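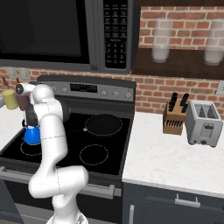

Pondgate - kitchen planning gallery

Pondgate is the planning layer we run between the perception stack and the joint controller. It takes a short instruction, a set of object poses and a collision world, and returns a timed trajectory or a refusal with a reason code. The kitchen scenes are used for regression runs before anything is merged to main. The notes on this page cover the October branch and were put together by Duyên Vi.

Reaching near the range

The counter to the left of the range is the awkward side. A mug and a cup stand close to the cooktop there, so a goal pose for one has to treat the other as an obstacle, and the kettle on the front-left burner takes away most of the room for the forearm. The old planner sampled elbow positions evenly and spent its budget on poses that put a link through the oven handle. Tannous, the new sampler, weights them by clearance first. Over 717 planning queries it returned a valid path for 676. The rest were refused, mostly with code 4 (no inverse kinematics solution inside the joint limits).

The microwave is modelled as a single box. A finer mesh was tried and made no difference to the paths, only to the loading time.

Pose estimates from the wrist view

Zurngate handles perception. Dark objects on black glass are its weak point - the frying pan on the rear right burner shows little more than a rim, and the handle is faint.
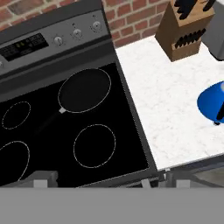
The segmentation head used to merge pan and cooktop into one region, which left the planner with no obstacle at all. We now fit an ellipse to the rim and search outwards from it for the handle. The burner outlines are also ellipses from this angle, so candidates are checked against the known range model and dropped if they lie flat on the glass.

Gripper pixels are masked using the forward kinematics, before segmentation. The mask is grown by 20 pixels on each side. Smaller margins let finger edges through as false obstacles.

Known problems

Objects that run out of view at the image border still get a full bounding box from Zurngate, and the box is often too small. Until that is fixed, Punitz (the scene checker) marks them as unsafe to grasp and asks for a second view.

Last edited Wed 14 December.

This site uses cookies to remember your display settings. Accept | Manage

Contact the Pondgate maintainers | Back to top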